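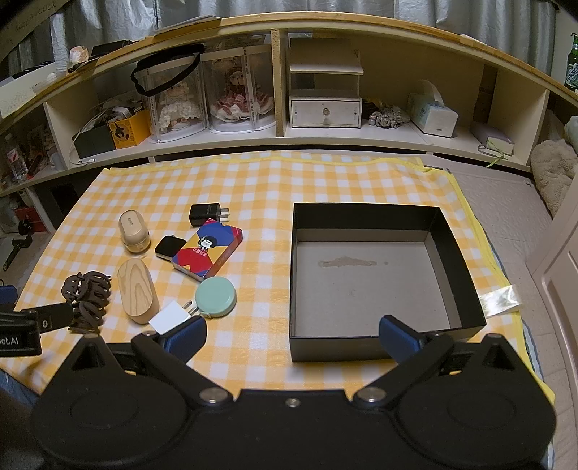

오로드포트(Orodport)의 소형 포장 회사 미드트뵈(Midtbø)가 손에 쥐는 그리퍼의 추가 구매 계획을 정했다. 회사는 목요일에 직원 설명회를 열고, 다음 회계연도 장비 예산에 그리퍼 12대를 넣는다고 밝혔다.

이 장비는 작은 생활용품을 상자에 담는 동작을 기록하는 일에 사용된다. 충전기, 머리 집게, 작은 케이스처럼 모양이 서로 다른 물건이 대상이다. 회사는 이 기록을 나중에 들여올 포장용 로봇 팔의 학습에 쓸 계획이다.

구매를 담당하는 효르디스 모엔(Hjørdis Moen) 씨는 처음에 로봇 팔을 먼저 사는 안을 검토하였다. 그러나 견적을 받은 후에 순서를 바꾸었다. "로봇 팔은 한 대의 가격이 크고, 설치할 자리도 필요합니다. 그리퍼는 보통 책상이나 식탁에서도 쓸 수 있어서 먼저 시작하기가 쉽습니다"라고 모엔 씨는 말했다.

견적은 두 회사가 제출했다. 토켄트(Tokent)는 그리퍼 한 대에 399유로를 제시했고, 손가락 패드의 교체 비용은 따로 받는다. 프레스터(Prester)는 한 대에 1000유로이지만 패드와 나사, 2년 동안의 수리가 가격 안에 포함되어 있다. 회사는 아직 공급 업체를 결정하지 않았다. 모엔 씨에 따르면 패드가 얼마나 빨리 닳는지를 먼저 확인해야 두 견적을 바르게 비교할 수 있다.

예산안에는 작업에 쓸 물건을 사는 비용 2000유로도 따로 들어 있다. 직원들은 설명회에서 이 항목에 대해 가장 많이 질문했다. 같은 물건만 계속 쓰면 기록이 단조롭게 되므로, 회사는 상자와 작은 물건을 매달 일부 바꾸려고 한다. 직원이 집에서 가져온 물건을 사용하는 경우에는 그 목록을 미리 적어서 내야 한다. 파손된 물건의 보상 방법은 아직 문서로 정해지지 않았다.

로봇 팔의 구매는 이번 예산에서 빠졌다. 회사는 1월에 기록의 양과 품질을 검토하고, 그 결과에 따라 팔의 견적을 다시 요청할 예정이다. 그리퍼의 주문서는 예산안이 승인된 다음에 발송된다.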